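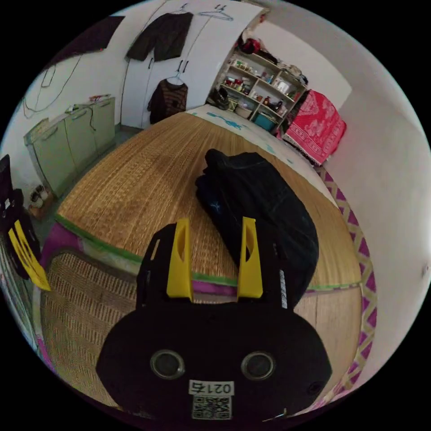
Vol. 5, Issue 2

Firnar Listings Portal Changes How Condo Searches Are Sorted and Dated

Posted 5/2/22

Firnar, the property search site that covers condo and townhome communities in the Onden area, has changed the way active listings are sorted, dated and removed. The new rules apply to all residential units offered for sale or for annual lease through the portal. Seasonal rentals are handled by a separate feed and are not affected.

Under the old system, a community page showed every unit that carried an active status at the time of the last nightly update. Units that had gone under contract during the day stayed on the page until the next update ran. Brokers had complained that buyers were asking to see homes that were no longer open to offers. The portal now checks status with the source database several times a day and moves a unit to the pending tab as soon as the change is received.

The default sort order has also changed. Results were previously listed by price, highest first. They are now listed by the date of the most recent material change, which Firnar defines as a new listing, a price change, or a return to active status after a failed contract. Edits to photos, remarks or showing instructions do not count and will not move a listing up the page. Users who prefer the old order can select it from the sort menu, and the choice is kept for the rest of the session.

Days on market will be calculated in a different way. A unit that is withdrawn and relisted by the same brokerage will keep its original count unless it has been off the market for a full waiting period. A unit relisted by a different brokerage will show two figures, one for the current agreement and one cumulative. Both will appear on the detail page, but only the cumulative figure will be used in search filters.

Ragnarsson Realty, which handles resales in the Hustus community, said in a notice to its clients that sellers should expect the displayed count on some older listings to rise. The brokerage added that the change does not alter the terms of any listing agreement, and that sellers do not need to sign new paperwork.

Several fields are now required before a condo listing can be published. These are the monthly association fee, the items the fee covers, the minimum lease term, the pet policy, and whether a special assessment is pending. Listings already on the site with any of these fields blank will remain visible until the end of June. After that they will be hidden from public search until the listing office fills in the missing data. Hidden listings can still be reached by direct link.

Living area must be entered as air-conditioned square footage. Screened patios, garages and storage rooms go in a separate total. If the figure comes from county records, the source field should say so. Figures supplied by the owner are accepted but will be marked as unverified on the detail page.

Saved searches do not need to be rebuilt. Email alerts linked to a saved search will follow the new definition of a material change, so some users may receive fewer messages than before. Alerts for status changes only can be turned on in the account settings page under Notifications.

Brokerages that send data through a third-party vendor should confirm that the vendor is using version 3 of the import format. Version 2 files will still load, but the special assessment field is not part of that format and must be entered by hand. Questions about rejected files should be sent to the Firnar data desk with the listing number and the error code shown in the import report.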